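Getting a stuck lid off an old enamel bread bin

Posted in Kitchen & Household, 30th November

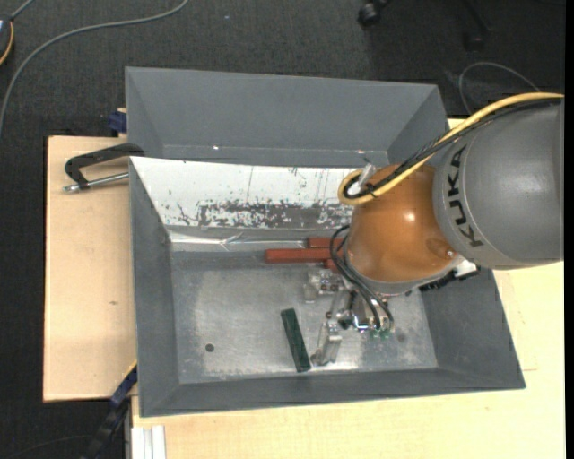

I've inherited a big old enamel bread bin, the sort with a round lid that sits down inside a rim, and the lid won't budge. It lived in a garage in Trodosgate for years before it came to me, and I suspect the damp got in and the rim has rusted itself shut all the way round. I've tried pulling, twisting, swearing and a wooden spoon under the handle, and all I managed was to bend the handle a bit, which made me feel dreadful. I don't want to chip the enamel if I can help it, as it's a lovely cream colour with a green edge and there's hardly a mark on it. There's something rattling about inside as well, and my children are convinced it's treasure (I think it's a bread knife). Has anyone had any luck with one of these? I'd like to use it for bread again if it's fit for it.

Wovitz

Oh, I do feel for you, I had just the same trouble with a flour bin a couple of winters ago and very nearly gave up on it! What did the trick for me was patience and penetrating oil, the ordinary kind you get from any hardware shop. Stand the bin on an old towel, run a thin line of oil all the way round the join, and go and do something else. I did mine 3 times over 2 days, and in between I tapped round the rim very gently with the handle of a wooden mallet, with a folded cloth over the metal so the enamel never took a direct knock. Don't tap in one spot, keep moving round. On the second evening I felt it give a tiny bit on one side, and after that it was just a matter of wiggling.

Once it's open, wash it out with hot water and plenty of washing-up liquid until you can't smell the oil any more (mine took three goes), and dry it straight away in a warm room with the lid off. If the bare metal inside is rusty, rub it back with wire wool. I wouldn't put bread directly against a rusty patch, but a clean cotton bag inside does very nicely, and the loaf keeps better that way too, I find.

Chong55

just use a screwdriver and lever it. 9 times out of 10 it pops off

Vekby_Lane

Please don't lever it! That's how my mother's lost a chunk out of its rim, and once enamel starts to flake it carries on. I agree with the oil, and I'd add that warmth helps as well. Lay a cloth wrung out in hot water round the outside of the rim for a few minutes, leave the lid itself cool, then try a twist with rubber gloves on. And leave that poor handle alone, they're often only held by one rivet. Do come back and say what the rattle was, I'm with the children on this one.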